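Washing Up the Play Food (and Other Toy Kitchen Jobs)
Posted 13 Mar 2020 in Tips from Furcombe

I put off cleaning our toy kitchen all winter. Then I picked up a plastic egg, found it glued to a plastic pancake with what I hope was jam, and cleared the whole afternoon. It wasn't a bad job once I got going, and I learned a few things I'd like to remember next time, so I'm writing them down before I forget.

Tip everything out first

Don't try to clean out of the bins. You'll wash the top layer and shove the rest back, which is exactly what I did in October. Get every last piece out onto a big clear table, check under the couch, check the bath toys (we had a carrot in there), and check the real silverware drawer while you're at it. My good measuring spoons had been gone for months, and I'd already bought a second set!
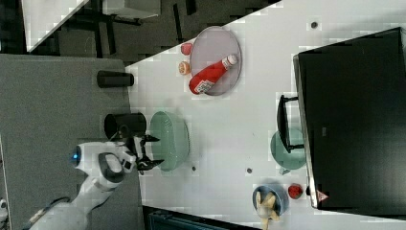
Once it's all out, sort by what it's made of. Forget about fruit and vegetables and dinner for now. Hard plastic goes in one heap, anything wood in another, felt and fabric in a third. Things with batteries or a squeaker go up on the counter where they can't fall in the sink. I also keep a small bowl handy for puzzle pieces, coins and hair ties, which somehow live in every toy bin we own.

Hard plastic

A dishpan of warm water and a squirt of ordinary dish soap does nearly all of it. Let it sit for 12 minutes or so while you drink your coffee, then go around the seams with an old toothbrush. The seams are where the gunk hides, along with anything that has pretend leaves on top. Rinse, shake, and lay it out on a towel. If a piece is hollow and has a hole in it, try to keep it from filling up – squeeze it out hard if it does, then stand it hole down overnight.

Some people run the whole lot through the dishwasher in a mesh laundry bag, top rack only. I've done it with the sturdy stuff and it was fine. I wouldn't do it with anything that has a paper sticker on it, and thin plastic can warp. I lost a very nice teapot that way.

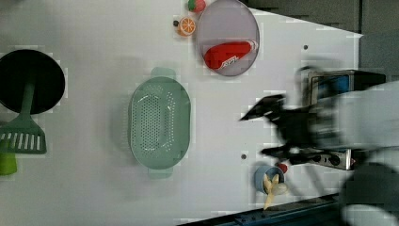

Toy chili pepper on a mesh splatter screen, with the play stove nearby.

Wood and felt

Wood doesn't get a bath. Wring your cloth out until it's barely damp, wipe, and dry each piece right away with a second cloth. For crayon, a dab of baking soda on the cloth works nicely. If the pieces look dull and thirsty afterward, leave them alone for a day before you decide to oil anything.

Felt food I do by hand in cool water with a drop of baby shampoo. Press, don't wring! Our fried eggs came out of last year's wash looking like tacos. Pat them flat on a towel and let them dry in their proper shape.

Sticky labels

The price sticker on the bottom of a plate will collect fuzz forever if you leave it half on. Rub in a little cooking oil, wait until the paper goes see-through, and roll it off with your thumb. Then wash the oil off with dish soap. I've tried the Flitar label remover too, and it works, but it smells like a garage and I'd sooner use the oil.
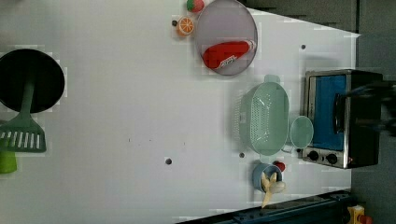
And please throw a few things out. Anything cracked goes, and so does anything with a sharp edge or a broken squeaker that's showing its insides. I allow myself one sentimental piece, currently a bread roll with teeth marks in it.

Fewer pieces, longer play

I used to have up to 36 pieces out at once and they mostly got dumped on the rug. Now I put out 2 small bins and keep the rest on the closet shelf, then swap when interest drops. Everything feels new again, and cleanup goes a whole lot faster (for me, anyway).
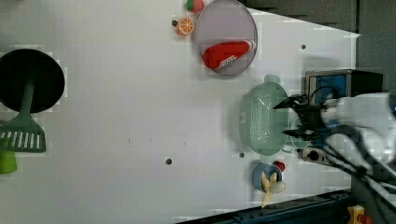 Where to keep it all

Shallow bins beat deep ones every time. Mine are plain lidless ones from Pinadstead, the kind meant for pantry shelves, and 4 of them hold the lot. Pots and pans nest on a low hook rail. Make sure everything is bone dry before it goes in, or you'll be back at the sink with your toothbrush in a month.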